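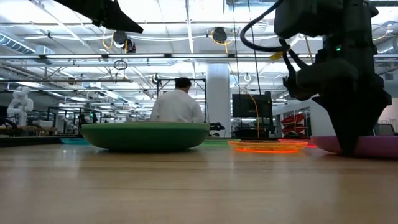

See-through colours and solid colours

by Garba Wike, for the Stilgate Children's Science Pages

Plastic can be made in nearly any colour. It can also be made so that light goes through it, or so that light is stopped by it. These are two separate things. A red plate might let light through, and another red plate might not, even if they are the same shape and size.

There are three words that scientists use for this.

Transparent means that light goes straight through. You can see clearly what is on the other side. Window glass is transparent, and so is clean water in a glass.

Translucent means that some light gets through, but it gets mixed up or partly blocked on the way. You can see that something is there, but the edges look soft. Tracing paper is translucent. People often use the word for coloured plastic as well, when you can see through it a bit but not very well.

Opaque means that no light gets through. A brick is opaque. So is a slice of toast.

Where does the colour come from?

White light from the sun or from a lamp is a mixture of all the colours of the rainbow. When it lands on something, some of the colours are soaked up. The word for this is absorbed. The colours that are not absorbed are the ones that reach your eyes.

An opaque green bowl absorbs most of the red and blue light and bounces the green light back. A see-through green plate absorbs the red and blue as well, but some of the green light passes through it and out of the other side. If the plate is on a pale table, the light hits the table, bounces off and comes back up through the plate to your eyes. On a dark table there is much less light coming back, so the same plate looks dull.
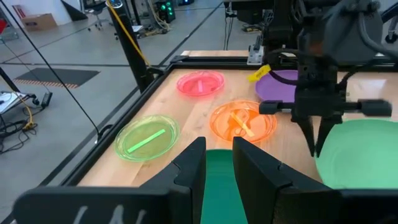

Green stick on a lime-green plate, pink stick on a pink-red plate.

Finding things that match

Putting a green thing on a green plate sounds simple, but it takes some careful looking. There are lots of greens. Lime green has some yellow in it. Mint green is pale and a little bit cool, and dark green is different again. If you were asked to sort your pencils into green and not green, you could do it quickly. Sorting them into kinds of green would take you longer, and you might not agree with the person next to you.

It is also harder to see a thing when it is on its own colour. A pink pencil on a pink plate does not stand out very much. Move it to a green plate and you will spot it straight away. The difference between a thing and what is behind it is called contrast. Football teams wear different colours so that there is plenty of contrast between the players. 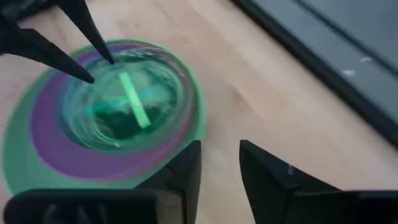 Rings are a good way to compare colours, as each one touches the next all the way round. Painters have known for a long time that a colour seems to change a little when you put another one beside it. Pale colours look paler next to dark ones, and bright colours look brighter next to dull ones. Mint green on the outside with purple inside it makes a soft, blurred edge, though you can still tell the two colours apart. The lime-green stick across the middle is brighter than the mint green, so your eye probably goes to it first. Try drawing some rings of your own with felt tips and swap the colours round each time.

Try it yourself

You will need:
a torch
a sheet of white paper
some coloured plastic plates, cups or sweet wrappers
a room you can make dark

Lay the paper on a table and close the curtains. Hold one of your plastic things a little way above the paper and shine the torch down through it. Don't shine the torch at anybody's eyes.

If you get a patch of coloured light on the paper, your plastic is translucent or transparent. If you get a dark shadow with no colour in it, it is opaque.

Now hold 2 see-through things of different colours one above the other. The first takes away some of the colours in the light, and the second takes away some more. Red and green together often make a very dark patch, as there is hardly any light left by the end.

Write down each pair you try and what colour came out on the paper.

Words to remember

Absorb: to soak up
Contrast: how different two things look when they are side by side
Opaque: lets no light through
Translucent: lets some light through
Transparent: lets light straight through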